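Home | Products | Budget planner | Workshop diary | Contact
Print this page | E-mail this page
Reading time: 2 minutes

Zamano two-hand kit: what to put in your budget

I'm Vaida Baranauskienė and I look after the Zamano range here at Rillholm, so I'm the one you get when you ring up asking what a pair of robot hands will really cost you (quite a lot of you did last month!). The kit is two arms, two multi-fingered hands, wrist cuffs and the Filtgate control box, and I love it to bits, but please don't stop adding up when you reach the bottom of the quote.

Cables first. Everyone forgets them. I'd put 200 pounds aside for spare leads and something decent to keep them tidy, and then another 852 for the yearly service visit, which you book in March or you wait until summer. Fingers wear faster than arms do, so order one spare hand with the kit – it's cheaper then, and delivery on its own takes 13 weeks.

My own test for any hand is a mug with a handle. I want the fingers right round it and the mug kept upright, in a proper kitchen with a sink and an oven and hard worktops, as that's where so many of you plan to use it.

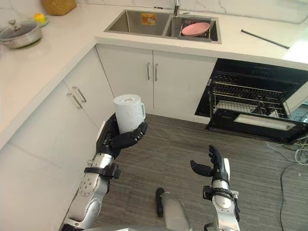 Khrystyna-Mariia Kravchuk wrote to say that she'd budgeted for both arms from the start and was glad of it, but that she wished she'd allowed more for training days: she paid for two and ended up needing seven.

Fair point, and I've changed the planner to match. If you've already got the older Thibodeau mounts, keep them, they fit, and you can knock them off the quote. Do measure your floor space before you order, though, with the oven and cupboard doors open! Send me the measurements and I'll tell you which arm length to go for.

Back to top | Print this page | E-mail this page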